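Zutik Ribbed Storage Sleeve, Dark Grey: Long-Term Use Review
Last updated: March

The Zutik sleeve is a pull-on cover in dark grey ribbed fabric, sold for wrapping jars, canisters and other round containers before they go into a box or drawer. I bought 2 of them at full price from Retgate. One has been in regular use in a pantry and the other has been used for packing. Both have been through the wash many times. The comments below apply to both unless noted.

Construction

The fabric is a knit with fine parallel ribs. It stretches well across the ribs and very little along them, so orientation matters when loading. With the ribs running around the container, the sleeve grips at the rim and stays loose in the middle. With the ribs running top to bottom, it closes evenly and can be pulled snug with one hand. The instruction card does not mention this. Zutik should print an arrow on the hem.

Seams are overlocked and lie flat. One sleeve had a loose thread end inside the hem on arrival, which I trimmed. It has not run. The hem itself is a plain fold with no elastic, and holding force comes entirely from the knit.

Fit

Tall containers are the easy case. A Pacheco glass jar with a narrow shoulder goes in without adjustment and the extra fabric folds over the top. Squat round items are harder. The sleeve is cut long, and on a low container the surplus gathers into deep folds that have to be tucked under or rolled back. Rolled back twice, the hem makes a thick ring that will not fit between shelves with tight spacing. Tucked under, it makes the container rock slightly on a hard surface.

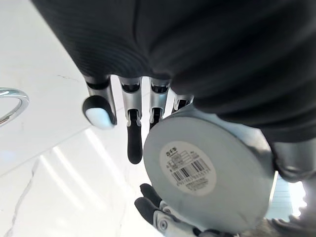 Dark grey ribbed fabric with a flat round grey item, barcode sticker on the face.

Adhesive labels are a separate matter. The knit does not catch on a label that is fully stuck down. If a corner has lifted, the ribs will find it, and pulling the sleeve off quickly will take the label with it. Press the corners down before loading, or peel the sleeve back from the hem instead of dragging it across the face. Matte surfaces pick up some lint from a new sleeve. This stopped after the second wash.

Protection

The fabric is a scuff barrier and should be treated as one. It keeps painted and matte finishes from rubbing against each other in a box. It does not absorb impact to any useful degree. For glass, I still add a layer of paper at the base. The Hundex padded wrap is better in this respect, but it is bulky and does not conform to a curved side.

Care

Machine wash cold, dry flat. I tumble dried one sleeve on low by mistake and it came out shorter, with no change in width that I could measure. The color has held. Creases from folding relax after a day in use.

Verdict

Good fabric, sound seams, poor choice of length. For tall jars I would buy it again. For lids, tins and other low round items, wait for a shorter cut or be prepared to hem it yourself.

Rating: 4 out of 5 for tall containers, 2 out of 5 for flat ones.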